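## 3. Getting from the ferry to the town

Our project looked at how day visitors to Flustard get from the ferry dock to the old town, and whether the printed information they receive on board is any help. The dock is 700 meters from the nearest bus stop, and the stop can't be seen from the ramp. Most visitors come on the morning boat run by Fisov. The only bus is the Antoniadis line, which runs along the coast road to Aso and back.

We handed out a short survey on the return boat in April. We got 118 usable replies. Fisov gave us a passenger total of 898 for the days we were on board, so the sample is small and leans toward people who sat indoors. Families with small kids mostly said no, and we didn't push.
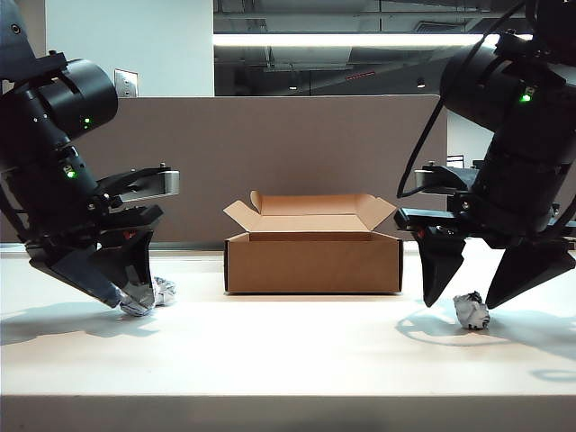

The survey asked how people got to town, how long they thought it took, and what they would do differently. Walking was the most common answer. Taxis came next, and many people who took one said they hadn't known there was a bus. The ones who did take the bus were mostly happy with the ride and unhappy with the wait. Several wrote that the driver couldn't give change for large bills, a problem we ran into ourselves on the first trip.

### 3.1 The printed timetable

Fisov puts a folded leaflet in the rack by the snack bar. It has a map on the front and the bus times on the back in very small type. The leaflet we picked up still had the winter times, with a sticker over one row. The sign at the stop showed different times again. We asked at the ticket window and were told the sign was right.
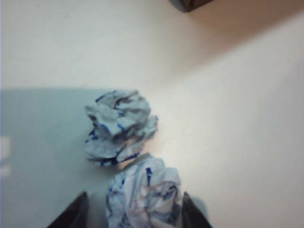

Timetable changes reach the dock late, and the staff there correct the posted copy by hand. After a few rounds of this the sheet is hard to follow, and visitors who copy the times down in a hurry end up with notes they can't use. Part of the meaning of handwriting is in how it sits on the page. On the two wads of paper in the photo, the blue ink on the upper one is down to streaks and short strokes, and no one could get a departure time out of something like that. We recommend that corrections be typed and the whole sheet replaced each time.

### 3.2 Limits

We only rode the morning boat out and the late afternoon boat back. Overnight guests are missing from the results. We also didn't ask about luggage, which matters on a 700-meter walk with a curb at every driveway. A second survey in the summer should include both.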